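4.2 Workload and return to play

Bowling workload was recorded for the 35 players registered with the Pomley and Valatano district clubs over one season of league cricket. A delivery was counted whether it was bowled in a match or in the nets, and the 1774 overs logged in matches were checked against the scorebooks. Players who reported soreness in the side, groin or lower back were seen by the club physiotherapist at Coppens Ground, and a return date was set only after a full spell had been bowled in practice.

Spin bowlers missed fewer matches than fast bowlers, but their absences were harder to predict. In several cases a player was named in the squad and withdrawn on the morning of the match. The Pivwood scale, which rates readiness from pain, range of movement and recent load, was scored two days before each fixture. A score below 14 was treated as grounds for leaving the player out. Selectors kept the right to overrule the score, and the reasons they gave were recorded in June at the mid-season review. 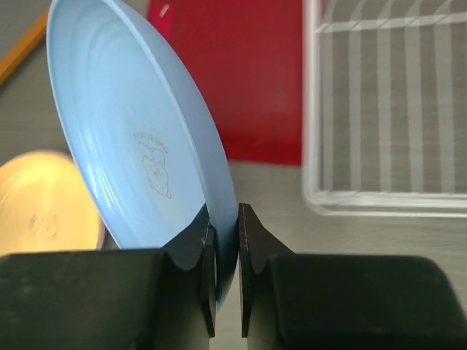
Figure 3. Light blue dish with a printed cartoon figure.

Should a bowler who is short of full fitness be named in the squad?
The clubs in this study allowed it only when a second spinner was available, and the bowler's overs in the nets were limited until the physiotherapist had cleared him for a full spell.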